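Giving an Old Computer to Charity: Workshop Tips From a Doubter

Posted 29 May 2019 by Tamara Pylypenko

Every January the flyers start coming through the door. Your old PC can change a life, they say. Maybe. I've been fixing up computers for donation in my garage for a good while, and I've seen how many "gifts" are really just garbage somebody didn't want to pay to get rid of. So these tips are for people who want the thing to be used, and who don't mind doing an evening's work first.

Ask before you load the car

Call the charity. Don't trust the website, which was probably written when they had twice the shelf space. Ask what age of machine they take, whether they want monitors, and what happens to the ones they can't use. If the answer to that last one is "we have a partner for that," ask who the partner is. I once got three different answers from three people at the same desk.

Nuala Ó Riain took a carload to a drop-off across the county and brought all of it home again. They had switched to laptops only. A two-minute call would have saved her 53 miles of driving.

Open it up and clean it

Unplug everything, hold the power button in for a few seconds, and take the side panel off. Work on a table with decent light, and touch bare metal on the case before you touch anything else. Put the screws in a cup. Not on the table, in a cup.

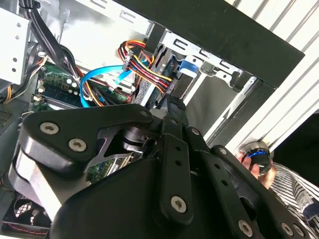 Use short bursts of canned air and hold the fan blades still with a finger while you do it. People will tell you to use the vacuum cleaner. I wouldn't, because of the static, though I know a man who has done it for years and says I'm fussy. A soft paintbrush gets the corners. Skip the special "electronics cleaning kits" too. I bought one from Jarnel and it was a brush, a cloth and a very small bottle of what smelled like rubbing alcohol, at four times the price.

While you're in there:

Push down gently on the memory sticks and see that the clips are closed.
Check that the cables to the drives are all the way in.
Look for capacitors with bulging tops. If you find any, stop. That machine is for recycling.
Change the coin battery if the clock keeps resetting. They cost next to nothing.

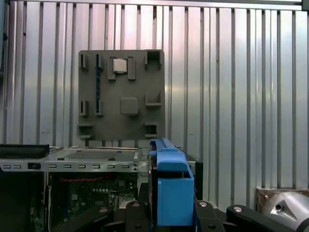
A gray molded panel above an open chassis

What about upgrades? Mostly don't bother. I hear a lot about how more memory will make an old machine "like new." It will make it a bit less slow. If you have a spare stick in a drawer, fine. If you're shopping for parts to put in a gift, send the charity the money and let them pick.

Wipe the drive, and don't take anyone's word for it

Plenty of groups promise to wipe your data for free. Some of them surely do. I still do it myself, and so should you. Dragging files to the trash does nothing worth mentioning. For a regular spinning drive, one full overwrite is enough for tax letters and family photos, and you can ignore the people selling seven passes. For a solid-state drive, use the maker's own secure erase tool.

Copy off what you want to keep first, then open a few of the copied files to see that they work. Myroslav Boiko found out about that step the hard way.

If the drive won't wipe, or clicks, or takes all night to get nowhere, pull it and donate the computer without one. Put a note on the case saying so.
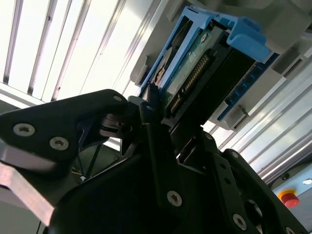 Pack what goes with it

Power cord, keyboard, mouse. That's all most places want. The box of mystery cables is yours to deal with. Tape the cord to the case so it can't wander off, and write the login, if there is one, on a piece of masking tape. Leave off the stickers and the inspirational notes.

Get a receipt, and be realistic

If you plan to claim a deduction, get a dated receipt with the charity's name and a short list of what you gave. Then look at what the same model sells for used. I've seen a valuation chart passed around that put a ten-year-old desktop at $777. I'd like to meet the buyer.

Read the rules for your own tax return before you write anything down. For a lot of people the claim is worth nothing at all, and the flyer won't mention that.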